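Gripper diary, July

8:40 a.m.

Started the Vedix comparison over from zero this morning. The numbers I had from last week mixed two controller versions and I don't trust them. Deleted the summary sheet, kept the raw logs in case I want them later. Plan is 200 simulated grasps per gripper on the same part, same start poses, same seed list. Two grippers only for now, the Vedix parallel-jaw and the Sernex. The Drarerance one will have to wait until I get a model with working joint limits. The one they sent lets the fingers pass through each other.

Spent the first hour on friction. The Sernex file came with its own pad values and the Vedix file had none, so the simulator was filling in a default. Set both to the same number. It may not be right for either, but at least it's the same wrong number.

11:15 a.m.

Sernex batch finished. 9 failures out of 200. Most of them are the part rolling out from under the fingers before they close. Two are planner timeouts and I'm not sure whether to count those against the gripper. Left them in for now with a note in the last column.

Changed the approach height between batches without thinking and had to change it back. Wrote the value on a sticky note and put it on the monitor.

Lunch at my desk. Read the Rathnayake controller manual again, the part about wrist offsets. It gives the offset from the flange and my script takes it from the wrist joint. Same sign, different origin. I should have caught this in June.

1:50 p.m.

Vedix batch running. It's slower, 70 seconds a grasp with the contact solver turned up, so this will go well into the evening. I ran the first few with rendering on to check the approach before leaving it alone.

Didn't like what I saw. On the run I stopped, the fingers were open and level with the top of the teal part but over to the right of it, with bare table showing in between. The arm also has to work right beside the part, and the lower joint hides one end of it from this view. I can't judge the offset properly from here. 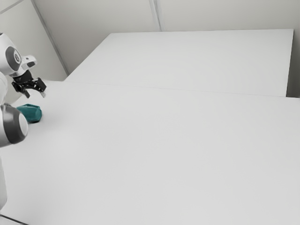 3:30 p.m.

Killed the batch. Moved the offset to the flange as the manual has it and reran the same seed by itself. Closed on the part and lifted it. Reran four more seeds and got four lifts, so I'm calling that fixed, though it means the Sernex batch was run with the bad offset too. Those 200 have to be done again.

Also moved the part start region farther from the arm base and added a second camera on the other side. The new view costs some render time but I only need it for spot checks.

6:20 p.m.

Queued both batches to run overnight, Sernex first. Log folder starts at run 791. Turned the rendering off and checked the disk, plenty of room.

For tomorrow: decide on the timeouts, write to Drarerance about the joint limits, and find out if the Rathnayake offset is stored anywhere besides my script.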